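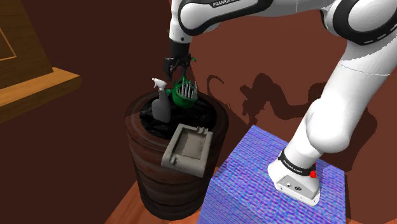
A wooden barrel and a small green holder, in a computer rendering.

Barrel (storage vessel)

A barrel is a rounded container, longer than it is wide, made of wooden staves and held together by hoops. The person who makes barrels is called a cooper, and the craft is cooperage. Barrels are used for storing and ageing wine, spirits, vinegar and beer, and in former times they carried almost every kind of goods, from salted fish to nails.

Construction

The staves are cut from split or sawn wood, most often oak, and left in the open air to dry. Drying in the open can take two or three years. After this the cooper shapes each stave so that it is wider in the middle and narrower at both ends. The staves are set upright inside a hoop, heated over a small fire and slowly pulled together at the open end. The heat makes the wood soft enough to bend.

A groove, called the croze, is cut on the inside near each end, and the flat round heads are fitted into it. No glue or nails are needed between the staves. The liquid makes the wood swell and this closes the joints – for the same reason a barrel which stays dry for a long time will leak when it is filled again.

The middle part, where the barrel is widest, is named the bilge. It permits one worker to roll a full barrel and to turn it easily, as only a small part touches the ground. The hole for filling is the bung hole.

Sizes

Sizes were different in each region and for each product, and the same name could mean several volumes. The Bordeaux barrel holds 225 litres and the Burgundy barrel 228 litres. In the petroleum trade the barrel remains only as a unit of measure, equal to 42 US gallons or about 158 litres.

Effect on the contents

Oak gives tannins and aromas such as vanilla to the liquid. Many makers toast the inside of the barrel, and the degree of toasting changes the taste. Small barrels have a stronger effect than big ones, as more wood is in contact with each litre. With repeated use the wood gives less flavour, and old barrels are often sold to producers of vinegar or to gardeners.

Cooperage in the Queiroz valley

In the Queiroz valley the craft was practised mainly by families. The best known workshop, Grendetti, was opened by Marcelino Honorato and employed 50 coopers in its busiest period. The larger part of its production was sold to local spirit makers, who preferred native woods to imported oak. When steel tanks became common, the orders went down and the workshop reduced its staff to 10. It is now directed by Valdir Moura and makes mostly small barrels for ageing at home. A festival of coopers takes place in the valley each September.

See also

Cask
Hoop (cooperage)
Stave
Vat

Further reading

Kyriakidis, Anastasia. The Cooper and the Valley. Gallard, 106 pages.
Batista, Cleiton. Native Woods in the Ageing of Spirits. Gallard.

This page was last edited on November 18, 2025.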